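**For immediate release**
Aug 21, 2022

# Ilteo shows that people with hand-held grippers can teach a robot arm to sort mixed small objects

Ilteo, a research company working on robot handling, today publishes the results of its Pomari study. The study asked a simple question. If a person carries out a task with a hand-held gripper, and only the gripper's camera and movement are recorded, can a robot arm learn the same task from these recordings?

The answer is yes for many ordinary objects, and not yet for some others. The full report, including the failed trials, is available from Ilteo on request.

## Why the company looked at this question

The usual way to teach a robot arm by demonstration is to steer the arm itself. The operator sits beside the robot or uses a second, smaller arm as a control. This gives clean data, but it is slow and the robot can't do any other work during this time. Operators also become tired, and in the later part of a shift their movements are less regular.

In the Pomari method the operator holds the gripper directly. The jaws are of the same kind as those fitted later to the robot arm, so that what the camera sees during teaching is close to what it sees during the real task. A second camera view, taken from above the work area, is recorded together with it.

"We wanted that the person can forget the robot for a while," said Rostyslav Demchenko, who leads the study at Ilteo. "When you move your own hand, you correct small mistakes without thinking. You turn the wrist a little, you push a bag against the board, you try again. These small corrections are exactly what we want to record, and with a steered arm we mostly lost them."

## How the demonstrations were made

The team collected 300 demonstrations for the main task. In each one the operator starts with a small group of household objects on a flat board, picks them up with the gripper and moves them to a given place. Soft packaging, thin rings and light plastic items were chosen on purpose, as these are objects with which common grippers have difficulty.

The operator works with both hands, one at the upper part of the gripper close to the camera module and the other one lower down. Early tests with one hand gave shaky recordings, and the weight of the device was felt in the wrist after a short time. Cables stay connected during the whole session, so the operators were trained to keep them to the side and not to turn the gripper more than necessary.

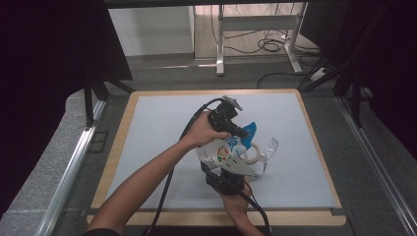

## Results

After training, the robot arm was given 100 trials with objects in new positions. The control software, named Rostovon inside the company, received no further help from a person during a trial.

The main findings are the following:

- Soft bags were handled better than expected. The arm learned to press the bag lightly before closing the jaws, a movement which the operators made often but which was never written in their instructions.
- Rings of tape were picked up well when standing on the edge. When lying flat they were often pushed away.
- Clear plastic cups remain the weakest point. The camera has trouble finding the rim, and the arm frequently closed the jaws too early.
- In 18 of the trials the arm stopped before it touched any object. The team thinks that these stops come from starting positions which did not appear in the demonstrations, but this is not proved yet.

A smaller comparison was made with 166 demonstrations chosen from the full set. The arm still learned the basic order of the task, but its grip on soft objects became less secure. For this reason Ilteo does not recommend the smaller set for packaging work.

## What the study does not show

The tests were made on one type of board, under indoor light, with one model of arm. The company makes no claim about speed in a factory or warehouse, or about heavy or sharp items. It was also not studied how well the method works with operators who have had no training at all. Mr Demchenko asks other groups to be careful when they compare these results with their own, especially if their gripper jaws have another shape.

## Next steps

A second round of demonstrations will begin in November at the Lozano site, where there is space for two work areas side by side. It will include more transparent objects and a lighter gripper body. Ilteo also plans to test whether recordings from one operator can be mixed with those of another without loss of quality.

Research groups who wish to repeat the study may ask for the recording instructions and the list of objects.

## About Ilteo

Ilteo develops methods for teaching robots to handle everyday objects. Its work covers gripper design, data recording and control software.

**Press contact:** Ilteo Press Office, Pomari study. Requests for interviews with Rostyslav Demchenko should be sent to the same office.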